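Open House Day at Clukach

The builder opened three homes at Clukach in December, and I went up with Mitiku Gebru, who has sold houses on that side of the ridge for years and wanted a second look at the middle one. We got there at 10 a.m. The gate was open and there were already cars along the gravel.

Clukach is a small development, 70 lots when it is finished, on a slope above the reservoir. The road up is paved to the mailboxes and then turns to packed stone. Mitiku drives a low sedan and took it slowly.

The first house is the smallest, at 870 square feet. It has one bedroom on the ground floor and a loft reached by a proper staircase. The main room faces south and gets good light all morning. Closets are shallow. The bathroom has a walk-in shower with a built-in bench, and the water came hot in a few seconds when I tried it. The deck is narrow but runs the full width of the house.

The middle house, which the builder calls the Drallska plan, is the one most people had come for. It has three bedrooms, two baths and a covered porch on the lake side. You enter through a mudroom with a tiled floor and hooks down one wall. Past that the house opens up, and the ceiling follows the roofline. The kitchen has a gas range and a pantry you can step into. Leonie Stöcker was showing this one for the builder and answered everything we asked, including about the well, which is drilled to 613 feet and shared by four lots.

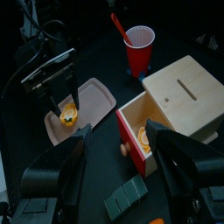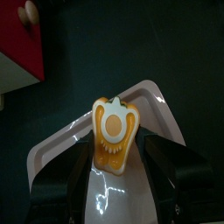
Outdoor Space and Access

The Drallska lot slopes hard behind the porch. There is a flat bench of ground below it, big enough for a vegetable patch and a shed, with stone steps down. The steps have no rail yet. Leonie said one is on order.

From the third house, the Plomulach plan, a footpath goes down to the water. It took us twelve minutes going and closer to twenty coming back. The path is shared by all the owners and there is a bench halfway. At the bottom is a gravel landing where you can put in a kayak. No motors are allowed on the reservoir.

The Plomulach itself was not fully finished. The upstairs floors were still under paper and two interior doors were missing. The primary bedroom has a window seat, and the garage is deep enough for a truck.

Owners pay $200 a month for the road, the path and snow removal. Trash goes to a shed by the gate. The nearest groceries are in Mwakyusa, down the hill and across the bridge. Cell service was fine at the top of the site and poor by the water.

Mitiku still likes the middle house best. I would take the small one - less to heat, and the morning sun is better. All three will be open again next month, 10 to 3, and you don't need to call ahead.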